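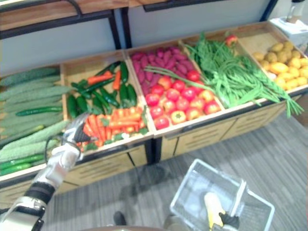
Ticket: Preise auf der Ladenwaage stimmen nicht mit der Kasse überein
Status: gelöst
Eröffnet: 10. Oktober 2021
Komponenten: Waage Lahtinen mit Etikettendruck, Kasse Halteo, Warenwirtschaft Clarnora

Problem

Nach der letzten Preisänderung druckt die Waage für einen Teil der Obst- und Gemüseartikel noch die alten Kilopreise. Die Kasse zeigt für dieselben Artikel die neuen. Der Barcode auf dem Etikett enthält den Preis, deshalb rechnet die Kasse beim Scannen den alten Betrag ab. Gibt man die Artikelnummer an der Kasse von Hand ein, stimmt alles.

Möhren, Chinakohl und Bittermelonen sind betroffen, Gurken nicht. Ein Muster nach Warengruppe war für uns nicht zu erkennen.

Was schon versucht wurde

Waage aus- und eingeschaltet, keine Änderung.

Artikelliste in Clarnora neu freigegeben und an die Waage gesendet. Clarnora meldet "Übertragung abgeschlossen". An der Waage läuft der Balken kurz durch, die Preise bleiben alt.

Netzwerkkabel getauscht, anderer Port am Switch. Keine Änderung.

Preis für Möhren direkt an der Waage geändert. Das geht, und der Wert bleibt auch nach einem Neustart erhalten. Der Speicher scheint also in Ordnung zu sein. Für alle Artikel wollen wir das aber nicht von Hand machen.
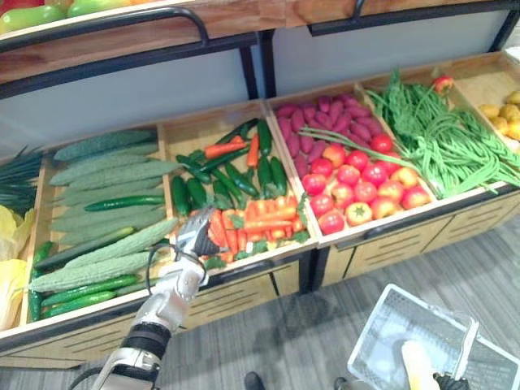
Protokoll der Übertragung

Auf der Waage unter Service / Kommunikation / Letzter Empfang steht:

Erwartet: 284
Übernommen: 40
Fehler: Format Zeile 41
Status: beendet

Die Zahl unter "Erwartet" passt zu unserem Artikelstamm. Warum Clarnora trotzdem Erfolg meldet, ist uns nicht klar. Auf der Halteo-Seite gibt es keinen Eintrag, die Kasse holt ihre Preise über eine eigene Schnittstelle.

Exportdatei liegt bei. Wir haben sie im Texteditor geöffnet und Zeile 41 angesehen. Dort steht:

1147;Chili grün; scharf;KG;899;1

Bei den Zeilen davor gibt es zwischen Nummer und Einheit nur ein Feld, hier sind es zwei. Das Semikolon gehört zur Artikelbezeichnung. Jemand hat es im Stamm so eingetragen, vermutlich anstelle eines Kommas. Die Datei ist nach Artikelnummer sortiert - damit wäre auch erklärt, warum die niedrigen Nummern richtig sind und alles dahinter nicht.

Frage an den Support: Reicht es, die Bezeichnung zu ändern, oder muss die Waage vorher zurückgesetzt werden? In der Anleitung steht nur, dass ein Reset auch die Etikettenlayouts löscht. Die haben wir nicht gesichert.

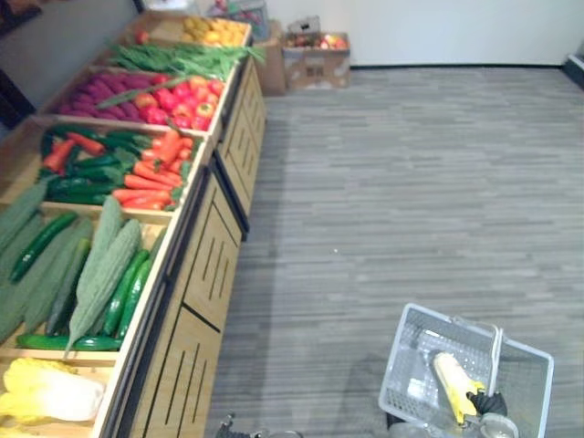
Antwort Reton-Support: Bitte keinen Reset durchführen. Die Waage liest die Datei zeilenweise und bricht beim ersten Formatfehler ab, alles bis dahin Gelesene bleibt gespeichert. Bezeichnung in Clarnora korrigieren, Artikelstamm neu freigeben und dann "Komplett senden" wählen, nicht "Nur Änderungen". Bei "Nur Änderungen" gelten die bereits gesendeten Artikel als erledigt und fehlen in der Datei. Die Erfolgsmeldung bezieht sich nur auf das Ablegen der Datei auf der Waage. Ob sie verarbeitet wurde, sieht man nur im Empfangsprotokoll. Prüfen Sie außerdem, ob das Semikolon noch bei anderen Artikeln vorkommt, sonst stoppt der Import an der nächsten Stelle.

Rückmeldung

Suche nach Semikolon im Feld Bezeichnung ergab noch einen zweiten Artikel, eine Zwiebelsorte. Beide auf Komma geändert und komplett gesendet. Protokoll danach: Erwartet 284, Übernommen 284, kein Fehler.

Testetiketten für 20 Artikel gedruckt und an der Kasse gescannt, alle Preise richtig. Die Etikettenlayouts sind noch da und jetzt auch auf einem USB-Stick gesichert.

Offen bleibt der Wunsch, dass Clarnora das Semikolon im Bezeichnungsfeld gar nicht erst annimmt. Laut Reton ist eine Eingabeprüfung für das Update im November vorgesehen. Bis dahin sehen wir nach jeder Preisänderung ins Empfangsprotokoll der Waage.

Ticket kann geschlossen werden.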